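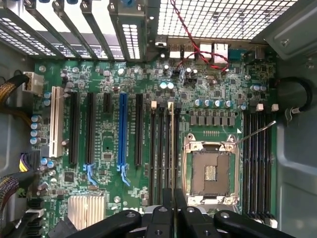 Work under the Terard grant in this quarter concentrated on the bench inspection of donated desktop towers at the Bukberg workshop. Each case is opened and the motherboard checked in place before any part is removed. On the Dell boards the inspection covers the capacitors, the expansion slots and the rear ports, including the serial connector, which the Drukenov label printers still require. Cable positions are recorded at this stage, down to the thin red and black pair that crosses the USB ports to its header, so that the case can be closed with the wiring as found.

Kamrul Sarkar and Dilruba Gunawardena completed 29 towers in the period. Two were rejected for swollen capacitors and have been stripped for memory and power supplies. Two more are held pending replacement fans.

The asset register now stands at 3131 entries. Duplicate serial numbers carried over from the Amarasinghe stock list have been merged, and Rodrigo Calado has checked the result against the shelves.

Spending on consumables is within budget. The order for thermal paste and coin cells was placed late and charged to the next quarter. Delivery of refurbished machines to the first school remains planned for December, subject to the electrical test certificates.

Submitted by Kasun Sultana, 2026-10-14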